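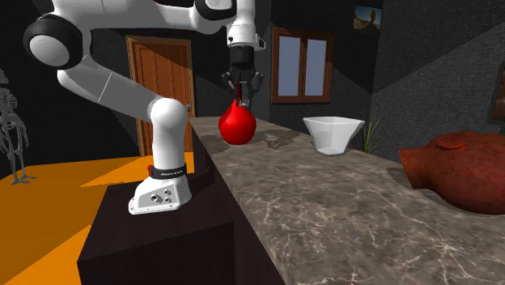

My project was on how people in shared student houses use their kitchen benches, and whether the way a bench is set up changes how much cooking gets done on it. I picked it because I live in a share house on Flemden Street and our bench drives me up the wall! I started by reading up on bench heights and colours (way more has been written on this than I expected). One thing I kept coming back to was contrast. White gear against a dark brown, nearly black block with squared edges, like the pairing at the front left of the counter, is really easy to pick out, and I wanted to know if that mattered when you're tired and hunting for the kettle.

So I put together a survey and sent it to every house on the Grolach housing list. I got 143 replies, but I had to throw some out for being half finished, which left me with 118. I also visited 9 kitchens in person and kept a cooking diary for each of them over 6 weeks in winter, when everyone's home more.

The colour idea went nowhere, sadly. People in dark kitchens grumbled about crumbs less and that was it. What did line up with cooking was clear space next to the stove. Houses that kept a chopping board's width free there cooked at home more often, and they shared meals more too (I did not ask about that, people just wrote it in the margins).

My diaries were patchy. Two houses on the Narus side of campus stopped filling theirs in over exams, and I should've chased them up sooner. If I did it again I'd use the shorter Shih form from our methods unit and leave a pen tied to the fridge.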